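Baskets, Trays and Other People's Shelves: Our Tidy-Up Gallery

Posted October 19, 2018

Welcome back to the gallery, and thank you for being so patient with us! Fonthorpe has had a busy year of sorting and putting away, and I have been promising to get this page up since February, when the hall cupboard was emptied and we all had a good look at what was in there. Lauri Niskanen went through 200 pictures with me over two evenings and a great deal of coffee, and I'm afraid we argued over quite a few of them.

Most of what you will find on these pages is small stuff, the sort of sorting a person can do on a tabletop before supper. If you came for the big garage projects, those are over on the Pernlow page, along with the shelving plans people keep asking me for. 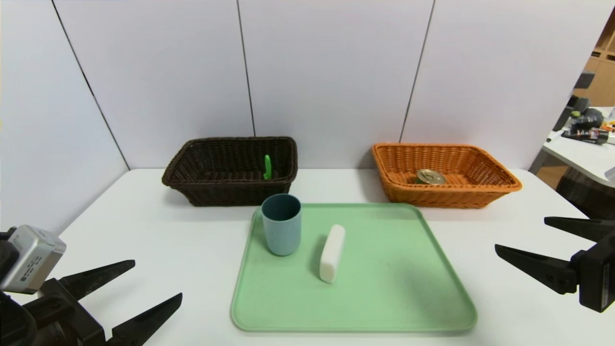 Woven baskets are still my favorite way to keep little things from wandering off, and I will happily talk about them to anyone who stands still long enough. I like to have two of about the same size and give each its own color, so that everyone in the house learns which is which without any labels (labels fall off in my house, they always have). Dark brown and orange make a lovely pair, especially against a white table and pale walls, where they warm everything up. A tray in front is handy for whatever hasn't found a home yet, and that soft mint green one is big enough for a good deal more than the blue cup standing on it. Rounded corners are so much nicer to wipe, too!

Lauri prefers a basket with a lid, and we have agreed to leave it there. If you have a favorite of your own, send it along with a line or two about how you use it, and please tell us what you keep inside, as that's the part I always want to know.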